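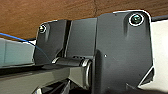 The furniture strand of the Imlow room has had a very good autumn, and we're delighted to be able to say so in our second report to the Jedach fund. When we wrote in October we had a bare room, a long list and a lot of opinions about tables. Now we have a proper shared workroom with benches and shelving, and people are using it! We went for wood wherever we could, and it was the right choice for this room. The reddish-brown tone is lovely and warm, the faint grain lines give it a bit of life, and it makes the place feel much more like somebody's home than an office. Several of our regulars have said the same without being asked.

What the money has paid for

Your grant for this stage was 600 pounds and we have spent 561 of it. Most went on the second-hand tables from Raltik, who let us have them at a fair price and delivered them on a Saturday morning when we could get the side gate open. The rest went on sandpaper, oil, felt pads for the feet, a box of mixed screws and two decent brushes (the cheap ones shed hairs all over the first table, and we had to rub it back and start again). Receipts are in the folder we sent with the October report, apart from the one for the felt pads, which we will post.

We'd like to keep the small amount left over for more oil in the spring, if you are happy with that. The tops get a lot of wiping down and will want another coat before Easter.

How the room is being used

We now open for seven hours a week, up from three when we started. The mending afternoon is the busiest by a long way. People bring curtains, coats, school trousers, and once a tent that took up the whole floor and was enormous fun to work on. The Gulyás reading group has moved in from across the road and pushes the tables together into one long one, so we have stopped worrying about which table belongs where and just let each group set out the room as it likes.

The children's craft hour is newer and noisier. It began in the half-term break as a one-off and the parents asked for it to carry on, so it has. We put a wipeable cloth down for glue and paint, and so far the only lasting mark is a blue thumbprint that we've all grown rather fond of.

What hasn't gone to plan

The shelving took much longer than we thought. The back wall isn't straight, and the first set of brackets had to come down again and be packed out with offcuts. It's solid now and full of fabric. We also need better light over the far end in the evenings. Two lamps on loan are doing the job for the moment, but they have long leads and we'd like something fixed.

Next steps

Before the next report we want to finish oiling the stools, price up the lighting and start a third evening session if we can find people to open up. We would love somebody from Jedach to come and see the room in use. Mending afternoon is the best time, and there is always cake.

Imlow room furniture group, Thu 30 November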